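Wendano refuses to call its new hallway rack a "storage solution"

WAMLOW, January 1, 2018 – Household goods maker Wendano today puts the Hinden shoe rack on general sale, along with a request that buyers read the next few paragraphs before they part with any money.

The company has looked at a great deal of advertising for hallway furniture over the past year and believes very little of it. Racks are sold as the answer to an untidy home. Most untidy homes already own one. It is usually behind the door with a coat on it, and the shoes are next to it on the floor.

"I have read that a shoe rack will change my mornings," said Agata Bortolotti, who runs the hallway range at Wendano. "It won't. It is some shelves. If you put your slippers on them you will find your slippers there later, and that is as far as I am willing to go."

The Hinden has a black metal frame, a wooden top and two wooden shelves beneath it for footwear. It does not fold, roll, light up or connect to a telephone. Wendano was offered designs that did at least one of those things and turned them all down. 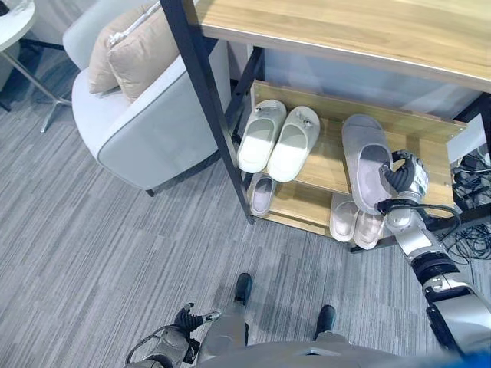

Slippers on both lower shelves of the rack, on striped carpet.

Why slippers? Wendano asked 600 households in and around Wamlow what was lying on the hall floor when they got in. The company is wary of its own survey, as people who answer questions about shoes are likely to be people who think about shoes. Even so, the replies were hard to ignore. Boots and work shoes tended to get put away in the end. Slippers and slides did not. They are kicked off in ones, they are light enough to travel under furniture, and they belong to everyone in the house at once.

Many racks are also poor places to put them. Tilted bars suit a shoe with a heel. A flat-soled slide goes through the gap or off the front. The Hinden uses boards, which is an old idea and costs more in timber.

"The trade moved to bars to save wood and then told customers it was for airflow," said Amedeo Galli, who drew up the rack. "Perhaps there is some airflow. I have never met a customer who asked for it."

Galli is equally doubtful about capacity figures, and the Hinden box does not carry one. The number of pairs a rack is said to hold, he argues, depends on whose feet were measured, and the feet in brochures are small. Wendano suggests that buyers lay out their own footwear on the floor, put a tape measure along it and compare that with the width of their hall. Anyone whose row is longer than their hall should save their money and give some shoes away.
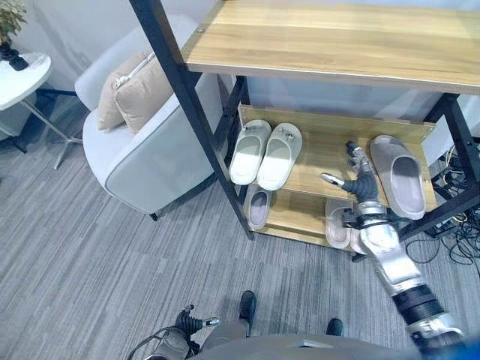

White, grey and pink slippers sharing the Hinden's lower tiers, with the top board kept clear.

The top board was the subject of most of the arguments during development. Retailers wanted a lip on it, or a tray for keys, or a row of hooks above. Wendano has left it plain. The company expects it to fill with post and single gloves regardless, and says so in the leaflet.

Giorgia Gatti, who wrote the leaflet, has kept it to 2 pages. One covers putting the rack together. The other is on keeping it in order, and she describes it as the page most likely to be thrown away.

"Pairs together, toes to the back, the ones you wear most on the upper of the two shelves," said Gatti. "People know this. My grandmother knew it and she had a cardboard box. I only wrote it down so that whoever shares the house with you can be shown it in print."

Her page also advises against giving each person a shelf, a method much loved by magazines. In her view it lasts until somebody buys a second pair.
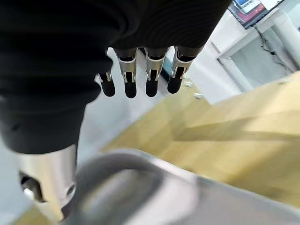

Will the Hinden stop slippers ending up in odd ones around the house?
Only if someone puts them back. A flat shelf makes it quicker to see which slipper has no partner, and the leaflet suggests a look each evening, but the rack has no other help to offer.

The first run is 4000 racks, made at the Rautiainen works. Of these, 1000 are set aside for the company's own shop in Wamlow, where customers are welcome to bring their footwear in a bag and try it on the shelves before deciding. Osvaldo Cirillo, who manages the shop, was asked for an encouraging remark for this release.

"It stands up straight," he said. "I have sold racks that didn't – quite a few of them, over the years – and I had to take them back."

There will be no launch offer. Wendano regards most launch offers as the normal price with a worse one printed beside it. A matching bench has been pencilled in for July, though the company would like to see whether anybody wants one first.

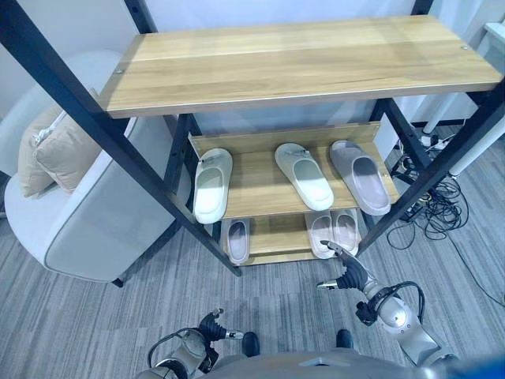 Notes for editors

Wendano makes plain furniture for halls and landings. It does not give awards to itself and has not entered the Hinden for any.

Racks can be lent for review. Reviewers are asked to use them in a hallway with people living in it and to leave the shoes as they find them for at least part of the time.

Interviews with Agata Bortolotti or Amedeo Galli can be arranged through Graziella Bianchini at the Wendano press desk in Wamlow. She can also supply the survey questions, including the ones that were badly worded.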